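Section 4: Fitting and Using the Fluvimow Child Carrier on the Trail

Read this section before your first hike. The carrier holds one seated child who can sit up without help. The figures below are in US pounds and feet.

4.1 Adjusting the carrier at home

1. Set the carrier on level ground and pull the kickstand out until it clicks.
2. Loosen both shoulder straps and the hip belt all the way.
3. Raise or lower the seat so the child's chin clears the front pad.
4. Fasten the five-point harness. You should be able to slide two fingers under each strap.
5. Put the carrier on and buckle the hip belt first, then tighten the shoulder straps.

Note: The total load, including the child, must not go over 46 pounds.

Caution: Never leave a child in the carrier on a table, bench or tailgate — the kickstand is made for flat ground only. 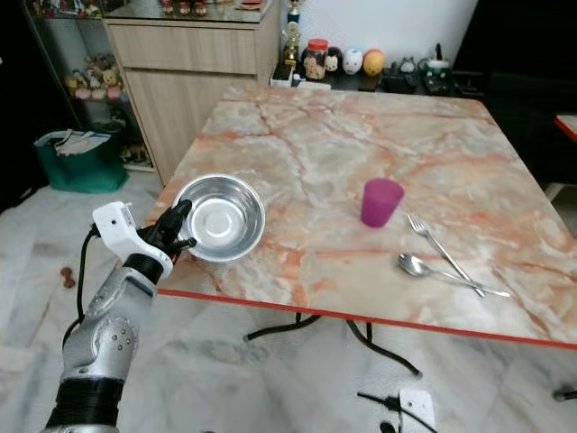
Can two adults share one carrier on the same hike?
Any adult can wear it, but the back panel has to be reset at each change. Take the child out first, move the panel to the new wearer's mark, and start again from step 4.

4.2 Choosing a first trail

Pick a loop or an out-and-back with less than 1,000 feet of climbing. The Plomard trail in the Babalola hills is a good first outing. It leaves from the lower parking lot and is shaded until the creek crossing. The Stastel summit, at 3,023 feet, is better left until the child is used to longer rides.

1. Start early and plan a stop every 45 minutes.
2. At each stop, take the child out and check hands and feet for cold or pinching.
3. Turn back if the child is slumped to one side and can't be settled.

Note: In April the upper paths may still hold ice. Use poles, and keep the sunshade folded in wind.
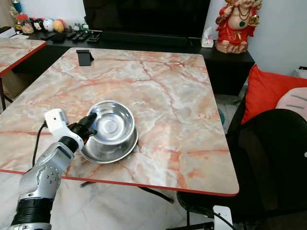
Marble-pattern table with steel bowl.

4.3 After the hike

1. Empty the storage pocket and shake out grit.
2. Wipe the frame with a damp cloth. Don't use solvent.
3. Hang the carrier by the top handle to dry, away from direct heat.

Replacement buckles are listed under part 129. The trail notes in this section were written by Vikas Pant and checked by Shinji Kawaguchi.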